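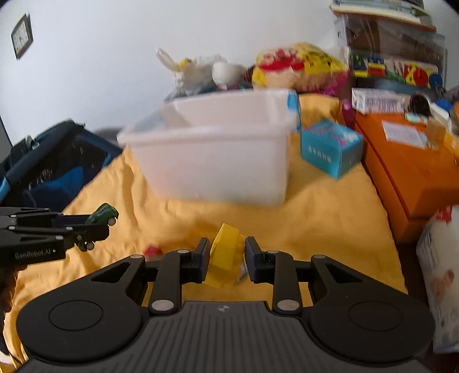
What does a gripper do?
A gripper is the part of a machine that holds things. It closes on an object, keeps hold of it while the machine moves, and opens to let it go.

This explainer covers how a two-finger gripper works and how to build a simple one from wood. The design is called the Moya. It is plan 1251 in the plan binder at the Jastell shared workshop, but it can also be built on a kitchen table. It has no motor. A string and a human hand do the pulling.

Plan and text by Hugo Villanueva

Words to know first

Link: a stiff bar with a hole at each end. It does not bend or stretch.
Pivot: a joint that lets a link turn. A door hinge is a pivot. So is the screw in the middle of a pair of scissors.
Pin: the short rod that goes through the holes at a pivot.
Linkage: a set of links joined by pivots, so that moving one link moves the others.
Pad: the part of a finger that touches the object.
Friction: the force that resists sliding when two surfaces are pressed together.

Why the fingers have more than one link

Hold two pencils upright on a table, one in each hand, and tip them together until the points touch. The pencils make an upside-down V. If you tried to pick up a block this way, only the tips would touch it. The block could turn, or it could be squeezed out.

A single link turning on a single pivot always has this problem. When it moves, it also changes its angle.

The solution is to use two links for each finger. Both links are the same length, and they sit side by side. The bottom ends are pinned to the base, and the top ends are pinned to the finger. The distance between the pins at the bottom must equal the distance between the pins at the top. The four pins are then the corners of a parallelogram, a four-sided shape whose opposite sides are parallel.

You can push a parallelogram to one side and its opposite sides stay parallel. The base does not turn, so the finger does not turn either. It travels along a curve, but its pad keeps facing the same way.

Look for this in the gripper at the front of the picture. It has inner and outer links on both sides, and the silver dots are pins. The inner link on the right mirrors the one on the left. Between the two pads is a yellow toy block.

How both fingers move together

On the Moya, the two inner links have a gear fixed to the bottom. The gears touch in the middle, and their teeth fit together, or mesh. When two meshed gears turn, they turn in opposite directions. If the left gear turns clockwise, the right gear turns counterclockwise.

The gears are the same size and have the same number of teeth. For every tooth that one moves, the other moves a tooth as well. The fingers therefore move the same amount and meet at the center line. Only one gear has to be pulled.

How the string works

The string is tied to the left gear, on the side nearest the middle. It runs straight down to the handle. Pulling it turns the left gear clockwise, seen from the front, and the top of the left link swings toward the middle. The right gear follows.

A string can pull, but it cannot push. Something else has to open the fingers again. Two rubber bands do this. Each one runs from an outer link to a peg at the corner of the base. They stretch when the gripper closes, and pull the fingers back when the string is released.

Parts for one Moya

Base plate, thin plywood, 133 mm wide
Four links, thin plywood, 60 mm from the center of one hole to the center of the other
Two gears, matching, cut or bought
Two finger plates
Machine screws for pins, with locknuts and washers
Two short wooden pegs
Two rubber bands of the same size
Strong string that does not stretch much
A wooden handle, with a hole for the string
A small pull ring
Two pieces of thin rubber sheet
Wood glue and rubber glue

Tools: fine saw, drill, clamps, sandpaper, ruler, small wrench, screwdriver. An adult does the drilling and sawing or stands next to you while you do it. Wear safety glasses for both.

Building it

Step 1. Mark the links. Draw all four on the plywood. Mark the hole centers with a sharp pencil and measure 60 mm between them. Measure from center to center, not from edge to edge.

Step 2. Drill the links in a stack. Clamp the four pieces together and drill through all of them at once. Links drilled one at a time will come out slightly different, and a parallelogram with unequal sides will tilt the finger.

Step 3. Drill the base plate. It needs four holes in a row. The two inner holes hold the gears, so the distance between them depends on the gears you have. Lay the gears flat with their teeth meshed, measure between their centers, and copy that distance to the base. Then mark one outer hole on each side. Leave room at the corners for the pegs.

Step 4. Drill the finger plates. Measure from an inner hole to the outer hole beside it on the base. The two holes on each finger plate must be the same distance apart, and the line between them must be level when the finger stands upright. This is the measurement that most often goes wrong.

Step 5. Glue the gears to the inner links. Line up the center of each gear with the bottom hole of its link. Leave the glue to dry overnight. If the gear is off center, the teeth will jam at one point in the turn and come apart at another.

Step 6. Assemble the linkage without rubber bands or string. Put a washer between every pair of wooden parts. Tighten each locknut until the joint stops wobbling, then loosen it slightly. The links should swing under their own weight.

Step 7. Check the gears. Lift one gear out of mesh, set both fingers at the same distance from the center, and put the gear back. A gripper that closes to one side is usually one tooth out.

Step 8. Glue the pegs into the corners and hook on the rubber bands. The fingers should open by themselves.

Step 9. Fix the handle to the bottom of the base. Tie the string to the left gear, pass it through the hole in the handle, and tie on the ring.

Step 10. Glue the rubber sheet to the inside faces of the fingers. Bare plywood is smooth, and smooth pads need to squeeze harder.

How hard should it squeeze?

An object held between two pads is pulled down by its weight. Friction at the pads holds it up. Friction increases in two ways: by pressing harder, or by using a surface that grips better. Rubber grips better than bare wood, so the same object can be held with a gentler squeeze.

Too much squeezing causes trouble as well. A paper cup will fold. A ball will shoot out if the pads press above or below its middle. Your hand feels the pull of the string and adjusts to it. A motor has no sense of touch unless a sensor is added, and the program has to be told what to do with the reading.

Things to test

Toys are good test objects. They come in many shapes, and it does not matter much if they are dropped. The grippers in the picture are holding a block and a small dark green toy car, which make a useful pair. A block has flat sides. A car has wheels, and a pad that presses on a wheel may let it roll. Try gripping a car by its wheels, then by its body, and compare.

Test over a cloth or blanket. Place an open bin nearby and try to move each object into it. Repeat each object 3 times before you change anything on the gripper, and write the results down. For each try, record the object, where the pads touched it, and whether it dropped.

If it does not work

Fingers tilt as they close: check the hole distances on the finger plates against the base.
Fingers do not open fully: a locknut is too tight, or the rubber bands are weak.
Fingers close but the teeth click: the gears are too far apart.
Object turns while it is held: grip closer to its middle, or use wider pads.
String slips on the gear: tie it through a small hole in the gear, with a double knot at the back.

From hand to motor

To make the Moya part of a robot, replace the string with a small motor called a servo. A servo turns to a set angle and stays there. It can be screwed to the back of the base so that its shaft turns the left gear. The links, fingers, and pads stay the same, but the rubber bands come off, as a servo can push the gear in both directions. The wiring for this is in the Prirnetti plan, which is kept in the same binder.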